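Search this site Go

Sorting Small Toys into Color Boxes

Last updated November

Set aside 37 minutes on a Sunday for the first sort. Pour the toys into one tray and stand the boxes beside it, holes up.

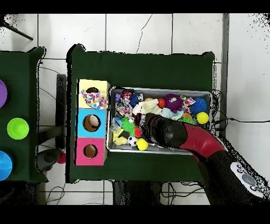
Pick one rule before you start, such as balls in blue and cloth in yellow. Spiky balls count as balls. Fold cloths small so they drop through the hole. Write the rule on a card and keep it with the boxes.

Leftovers go in a wire basket. Take out cans and plastic bags before children use it.
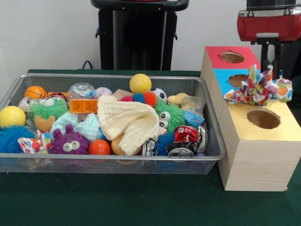

Mesh basket with mixed toys.

Stop at 60 toys. More than that won't fit.

We use cookies. Accept Settings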